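3.2 Handelsumgebung und Datengrundlage

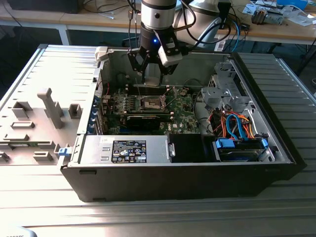
Abb. 3: Geöffneter Desktop-Rechner auf der Werkbank, darüber der Greifer eines Roboterarms auf Höhe der Speichersteckplätze.

Wer sich einmal länger mit privaten Devisenhändlern unterhalten hat, der weiß, wie gern und wie ausführlich sie über ihre Einstiegssignale sprechen und wie selten über die Kosten, die zwischen Signal und Ausführung anfallen. Genau diesen Kosten wollen wir uns im Folgenden widmen, und wir bitten die Leserin und den Leser um ein wenig Geduld, denn die Datengrundlage will sorgfältig vorgestellt sein.

Unsere Stichprobe umfasst 399 Handelskonten, die uns der Broker Belorov in anonymisierter Form überlassen hat. Alle Konten wurden ausschließlich im Währungspaar EUR/USD geführt, und der Beobachtungszeitraum endet am Freitag, 7. Oktober 2022. Konten mit weniger als 70 abgeschlossenen Positionen haben wir von vornherein nicht angefordert, weil sich die Verteilung der Ausführungskosten bei so kurzen Reihen kaum verlässlich schätzen lässt. Die Kursreihen stammen von dem Datendienst Imum und liegen auf Tickebene vor; kleinere Lücken an Feiertagen haben wir belassen, wie sie waren.

Als abhängige Größe verwenden wir die Slippage, also die Differenz zwischen dem angeforderten und dem tatsächlich erhaltenen Kurs, gemessen in Pips. Ihre Asymmetrie erfassen wir mit dem von Lecomte vorgeschlagenen Maß Skatinness, das negative Abweichungen stärker gewichtet als positive und sich bei dünnen Märkten recht gutmütig verhält. Léonie Lecomte hat uns hierfür freundlicherweise ihre ursprüngliche Implementierung zur Verfügung gestellt, wofür wir ihr an dieser Stelle sehr herzlich danken möchten. Geschätzt wird mit dem Programmpaket Nel, und zwar getrennt für drei Handelssitzungen (Asien, London, New York), wobei wir die acht Minuten vor und nach wichtigen Zinsentscheiden gesondert behandeln.

Eine Einschränkung sei gleich hier genannt: Stornierte Limit-Orders sind in den Daten nicht enthalten. Die geschätzten Kosten sind daher eher als Untergrenze zu lesen, worauf wir in Abschnitt 5 noch einmal ausführlicher zurückkommen.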